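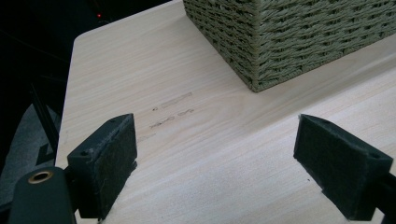

The Guslow Gripper Day is a public demonstration of robot handling work, held every April in the town of Guslow. It is organized by the Panganiban Laboratory, a private research workshop, together with the Horard Technical School, which gives the rooms. The event shows to the visitors how people teach simple movements to robots by doing these movements themselves with hand-held grippers. It is often called only "the Gripper Day," and in the first printed programs it has the name "Open Day for Hand Tools and Robots."

We use cookies to remember your reading settings. Accept / Change settings

History

The Panganiban Laboratory moved to Guslow from the neighboring town of Kusden when its old building became too small. In the first year after the move it received many letters from residents who wanted to know what kind of work was done inside. The laboratory answered with an open afternoon. There was no program, and the visitors walked between the tables and asked questions to the staff. According to the guest book, 76 people came.

The second open day was moved to the Horard Technical School, where the corridors are wider and a lecture room is available. In the same year the engineer Gerardo Bañez became responsible for the demonstrations, and he has kept this position until now. Bañez made the most important change in the format: the visitors are allowed to hold the grippers. Before this, they could only look from behind a rope.

The attendance has grown slowly. The highest number recorded is 1,881 visitors, in a year when the event was joined with the school's own open day. Since the two events were separated again, the school has stopped publishing the attendance.

Demonstrations

The central part of the day is the table demonstration. A member of the staff works at a table with household objects and repeats a short task, for example putting an object in a container and taking it out again. A camera on the tool records the movement from close to the fingers. The recordings are later used for training a robot arm, but the arm is not shown at every edition, and in some years the visitors see only the part of the work which is done by hand.

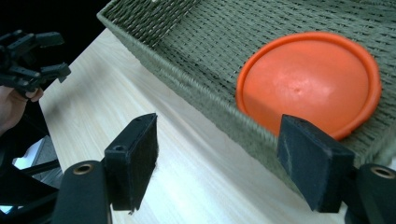
Table demonstration with a woven basket and an orange disc. A second hand-held gripper is at the upper left.

The objects are chosen so that they give different kinds of difficulty. A round flat object is not easy to take when it lies against the side of a container, and the person must decide from which direction the fingers will come. A basket of soft material can change its place on the table when it is pushed. Bañez has written in the visitor guide that a good demonstration is "a little slower than at home, but not so slow that it becomes theater."

Each demonstration is followed by questions. The staff are asked to speak in everyday words and to avoid formulas. For school classes there is a separate session in the morning, with a duration of 57 minutes, which fits in one lesson period of the Horard school and leaves a short time to change the room.

Equipment

The grippers used at the Gripper Day have two fingers that open and close in front of the camera. The person holds the tool by its handle and closes the fingers with the hand. The fingers carry dark pads on the inner faces, where they come in contact with the object. The laboratory changes the pads when they are too worn, and the old ones are given to the school for its material lessons.

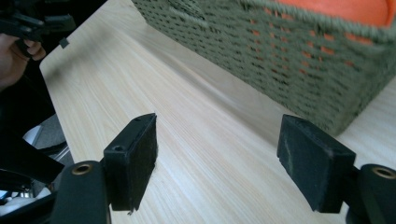 Gripper fingers in open position above the table. The pads are on the faces turned toward each other.

Between the repetitions the fingers are opened again. This moment is also kept in the recording, although the visitors often believe that the recording starts only when an object is touched. The guide explains that the approach to the object is as important as the grip itself, for the reason that a robot must also learn where to go before it can hold something.

Visitor sessions

In the afternoon the tables are open for the public. The minimum age is 14 for persons who come alone, and younger children can take part with an adult. A visitor first watches one complete task, then tries it with the help of a staff member. Recordings made by visitors are shown to them on a screen and are deleted at closing time, except when the visitor signs a permission form.

The visitor sessions have been the most popular part in every survey made by the school. The most frequent complaint concerns the waiting time. A system with paper tickets was introduced to solve this problem, and it was later replaced by a list at the entrance, where one writes a name and a preferred hour.

Reception

The event is well known in Guslow and Kusden, but less in other places. Teachers from the region have praised the morning session because the pupils can hold the real equipment. Some visitors have criticized that the name of the event promises robots and that in certain years they found mainly people with tools. The laboratory answered by adding a longer explanation to the program, and the name was kept.

See also

Horard Technical School
Panganiban Laboratory
Kusden

57 shares
14 comments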